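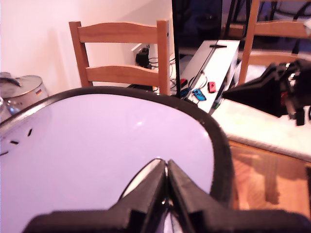 Print this article | E-mail this article

Samuele Rizzi was two hours into a practice session when the gripper he was running stopped listening to him.

"I opened my hand and it stayed closed," he says. "Then it closed harder."

Rizzi operates robot arms by remote control for Firberg, a small company in Skirnbridge that teaches them household jobs. In January one of its grippers held its grip for 45 seconds after he had let go. It was holding a drinking glass, which broke. He was standing well clear and was not hurt.

The release command had been sent. Rakena found it in the log, line 2344, and found that the gripper never answered.

Rangi Rakena looks after the hardware. He traced the fault to a worn connector at the wrist. When the arm turned past a certain angle the signal dropped out, and the motor kept carrying out the last order it had received.

"The last order was squeeze," Rakena says. "A gripper that loses its signal should go slack, or at least stop pushing. Ours had no rule for it."

It has one now. After five missed messages the motor cuts its force – Rakena wanted three, but that gave too many false stops. He also replaced the connector and ran 1000 open-and-close cycles with the wrist turned. There were no dropouts.

Rizzi had the stop button on a shelf behind him that day. It took him a while to reach it.

"I keep it next to my knee," he says. "And I don't use glass anymore."

5 comments | Share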